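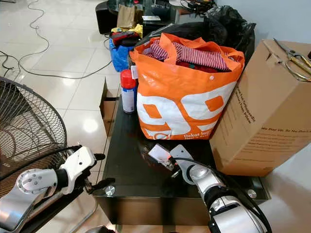 FOR IMMEDIATE RELEASE

Flindex to Open Used Clothing Sorting Depot in Trelville, Replacing Crichton Site

Allotach tagging system will record each sack from drop-off to final grade

TRELVILLE, July 14, 2022 – Flindex, a regional handler of used clothing and household textiles, today confirmed that its new sorting depot in Trelville has completed its trial period and will begin full operation next month. The depot takes over all work now carried out at the company's Crichton site, which will stop receiving material on the same day. Crichton will remain in use for baled storage until its lease ends.

The Trelville depot is built to process 4,000 sacks per week on a single shift. Material will arrive from 70 drop-off points operated by Flindex and its partner stores. Collection routes have been redrawn so that every point is emptied at least once per week, and points with a history of overfilling are scheduled for a second visit.

Each sack, bag, or box received at a drop-off point will be given an Allotach tag before it is loaded. Allotach is the company's own tagging and record system. The tag is a printed paper strip with a code that identifies the drop-off point, the collection route, and the date of pickup. The code is read when the load leaves the point, when it enters the depot, and when the contents are released to a sorting table. The record does not contain the name or address of the person who donated the material.

"At Crichton we weighed loads by the truck," said Morenike Ogbonna, director of operations at Flindex. "If one load came in damp, we could see that the truck was over its expected weight, and we had no means of tracing it to a drop-off point. The tag gives us that link. We can call the store the same afternoon and ask them to check the lid seals."

Sorting process

Incoming material is held on covered racks for a minimum of one night. Sacks are then opened on flat tables, and the contents are placed into one of 13 grades. The grades separate items by fiber type, condition, and intended outlet. Items suitable for resale are hung or folded and sent to stores. Items that are clean but not fit for resale are cut for wiping cloth or passed to fiber recovery firms, depending on the share of cotton in the fabric. Material that is wet, moldy, or soiled is removed at the first table and goes to disposal.

Coats, shoes, belts, and bags are handled on a separate line, as zippers, buckles, and other hard parts must be taken off before the fabric can be cut or shredded. Shoes are accepted in pairs only. Single shoes were accepted at Crichton under an earlier outlet agreement that ended in May, and notices at drop-off points have been revised to show the change.

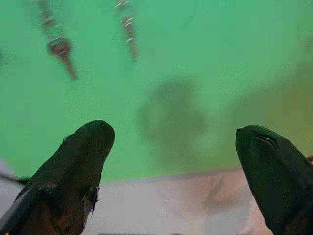
Two long, narrow items against a green background. Photo: Flindex

Grading is carried out by hand. Sorters work from a printed reference book that lists the limits for each grade, including the largest stain, hole, or area of wear allowed. The book was rewritten for the Trelville depot after a review found that two of the former grades were being applied differently on the day and evening shifts at Crichton. The limits for those grades are now given as measured lengths, and sorters have a marked rule fixed along the near side of each table.

A sample of finished work is drawn from every table once per shift and regraded by a second person. Results are recorded by table and by grade. Individual results are used for training and are not tied to pay.

"Most of the disagreement between sorters was in knitwear," said Vy Đàm, who led the grading review. "Light pilling on the cuffs would pass at one table and fail at the next. The old book said 'slight wear,' and people read that in different ways. The new one gives a size and a location on the garment. Agreement on the test lots improved, and the remaining differences are mainly in fiber type where the care label is missing."

Building and equipment

The depot occupies a former furniture warehouse on the east side of Trelville. Work on the building included a new floor coating, added dust extraction above the tables, and a second loading door. The second door allows incoming and outgoing trucks to be served at the same time. At Crichton, both used one door, and outgoing loads were held until the morning collections had been cleared.

Both balers have been moved from Crichton and refitted with new side guards. Bale dimensions are unchanged, so existing customers do not need to alter their racking or their unloading procedures. Bale labels will carry an additional line showing the range of Allotach codes from which the contents were drawn. Customers who record bale labels by scanner should check that their software accepts the longer label. A test sheet is available from the Flindex customer desk on request.

Staffing

All permanent employees at Crichton have been offered positions at the new depot. A shuttle will run between the two towns at the start and end of the shift for the first year. Flindex is also hiring sorters, a baler operator, and a route planner. Open positions are listed at the Trelville depot office and at partner stores.

Guidance for donors

Drop-off points will continue to accept clean, dry clothing, bed linen, towels, curtains, and paired shoes. Material should be placed in a closed sack or bag. Boxes are accepted at staffed points but will not fit through the openings of outdoor bins. Donors are asked to tie shoes together by the laces and to empty all pockets.

The following items are not accepted: pillows and quilts with loose filling, carpet, mattresses, electric blankets, and clothing marked with paint or oil. Aerosols, batteries, and other household items should not be placed in the bins. Loads found to contain pressurized cans are set aside at the depot until they have been checked by hand, and this delays all other material collected on the same route.

Bins that are full should be reported using the telephone number on the front panel. Bags should not be left on the ground beside a bin, where rain can make the contents unusable.

Transition schedule

Crichton drop-off points will stay open during the move. Stores that deliver their own material by van should continue to use the Crichton loading door until they receive written notice of their first Trelville delivery slot. Slots will be issued in route order. Deliveries without a slot will be accepted during the first week only.

About Flindex

Flindex collects, sorts, and sells used clothing and household textiles. The company supplies resale stores, wiping cloth producers, and fiber recovery firms. Its head office is in Trelville.

Media contact: Vy Đàm, Flindex, Trelville

###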